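Zeltance opens its remote teaching room in Ploltmont

By Ro-un Ko
October

The automation company Zeltance has opened a room in Ploltmont where people teach a robot hand small jobs by remote control. An operator sits at a separate desk and moves the arm from there, and every attempt is saved, also the bad ones.

The first job on the list is simple to explain. A toy car must travel between a felt mat and a blue plastic tray, and the operator has to manage it with the fingers of the robot only. The team has recorded 1627 attempts of this job until now. The goal for the end of the season is 2430.

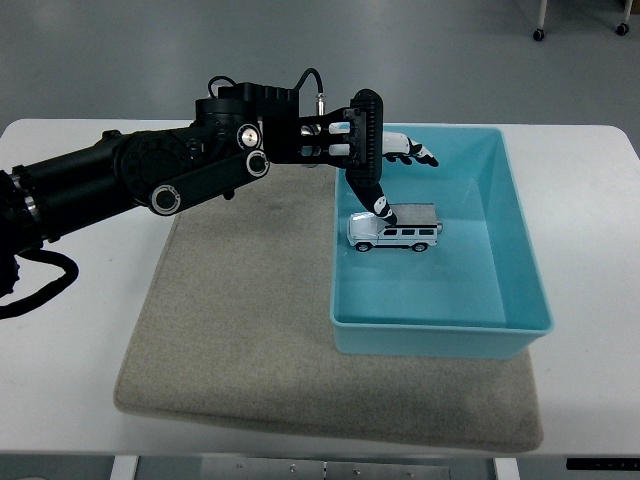

Why a toy car

Nam-gil Ji, who leads the teaching work, told us that the car was chosen after long discussion. "A block is too easy, you can take it from any side," he said. "A car has a roof and wheels, and it can roll away from you. The operator must think where to put the finger."

New operators practice for two days before their attempts are counted. According to Mr. Ji, the most common mistake is to close the hand too early. The operators see the table only on a screen, and it takes time to learn how far the fingers are from the object.

The walls of the tray make the work more difficult, he added, so the training starts with the car on the open mat.

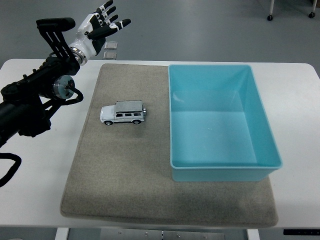 The toy car on the felt mat, with the tray to its right and the robot hand held open above the table.

The recordings go to the software group at Cirden, which will try to make the arm repeat the job without an operator. First results are expected in winter. Zeltance also plans a second room in Chornovol, but the company has not yet signed for the building.

People who want to become operators can apply at the Ploltmont office. Experience with robots is not required.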